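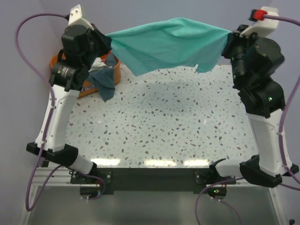
Figure 7.1 A two-armed bench cell with a teal cloth held at both ends. The basket behind the left arm holds more cloths.

CHAPTER 7
Showing the Robot How: Teaching by Hand and at a Distance

In this chapter you will:
compare hand guiding with teleoperation, and choose between them for a given job
learn what goes into a recorded demonstration and what gets left out
plan a session of demonstrations for a two-armed task
recognise the commoner ways in which a demonstrator teaches something they did not mean to

7.1 The trouble with folding

Try writing down how to fold a tea towel. Use words a stranger could follow, and do not use the word "fold". Most people begin with confidence, get as far as picking the thing up, and then find they have written "hold it by the corners" without saying how anyone is to find the corners of a cloth that has been dropped in a heap. By the second paragraph the instructions contain the phrase "sort of flick it", and the exercise may be considered over.

Chapters 5 and 6 dealt with objects that had the decency to keep their shape. A metal block has a position and an orientation, and once you have six numbers for it you know where all of it is. Cloth does not cooperate in this way. Lift it at two points, as in Figure 7.1, and the rest hangs as it pleases: a pointed corner drops on one side, a rounded flap on the other, and the top edge bunches into small folds near the middle. Lift it again tomorrow by very nearly the same two points and it will please differently.

You could try to write a program that covers every case. The team behind the Riltcombe towel project did try, and arrived at 126 separate rules before meeting a flannel that fell under none of them. Their next proposal was a good deal shorter. A person who could already fold would do the folding through the robot, many times over, and the machine would learn from the recordings.

7.2 Two ways of showing

In hand guiding, you take hold of the arm and push it through the motion yourself. The motors are set to give way, the joint sensors record where you went, and the robot can later go there again. It is quick to learn and needs no extra equipment. It also has a drawback that becomes plain the moment you attempt a job with two arms, each with a gripper to open and close: you have run out of hands. A colleague can take the second arm, and you will then discover how well the pair of you dance.

In teleoperation, you stay out of the workspace and drive the arms from somewhere else. The controls may be a pair of handheld grips, a joystick, or a smaller copy of the robot whose joints you move while the larger one follows. This last arrangement is known as leader and follower. One person can work both arms at once, and no human elbow gets between the camera and the cloth. That second point matters more than beginners expect. If the robot is to learn from camera pictures, the pictures it learns from ought to resemble those it will see when working alone, and when working alone it will not have your sleeve in shot.

The price is touch. A person holding a towel can feel it go taut. A person working a simple leader arm often feels nothing of the kind, and must judge the tension by eye from the way the folds flatten. New operators tend to pull too hard, then apologise to the cloth, then pull too gently. It passes.

7.3 What a demonstration contains

A demonstration, usually called an episode, is one attempt at the task from a stated start to a stated finish. For the kind of cell in Figure 7.1, an episode might hold the joint angles of both arms, the opening of both grippers, the commands the operator sent, and one or more streams of camera pictures, all stamped with the time so that they can be lined up afterwards.

Your intentions are missing from that list. If you paused because you were deciding which corner to take, the recording contains a pause. If you paused because somebody offered you tea, it contains a pause of exactly the same sort, and the learner will treat both with equal respect. A robot that stops thoughtfully before each towel may have been taught by a thoughtful person or a thirsty one.

Case note: the Broseck left-hander
A training set gathered at Broseck held 3,706 episodes, most of them made by one operator who always took the left end of the cloth first. On new cloths the learned policy worked well until one was laid with its left end tucked under. The left gripper went to where an end ought to have been, closed on nothing, and carried on with the rest of the fold. The remedy was 22 further episodes with a tucked end, made by a different operator who had been told only what the finished fold should look like.

7.4 Before you record anything

Decide what counts as finished, and write it down where every operator can read it. "Neatly folded" will not do. "Folded in half twice, no edge hanging over the side of the table" will.

Decide next how the start will vary. Change the colour of the cloth, its size, and where on the table it lies. A set of 2,000 episodes that all begin with one towel in one spot is, for most purposes, one episode with a large storage bill.

Practise until the motions are smooth, and throw the practice away. Keep some recordings in which the cloth slips and you recover it, labelled as such. Stop when you are tired, as tired operators cut corners and the robot will learn to cut them too.

Lastly, check the cables. A cable that runs along an arm needs enough slack to reach every pose the operator is likely to ask for, and operators ask for some odd ones.

Section 7.5 takes up the leader and follower arrangement in detail, using the Puten and Falcão benches as worked cases. You will need the joint notation from Chapter 3, and a tea towel.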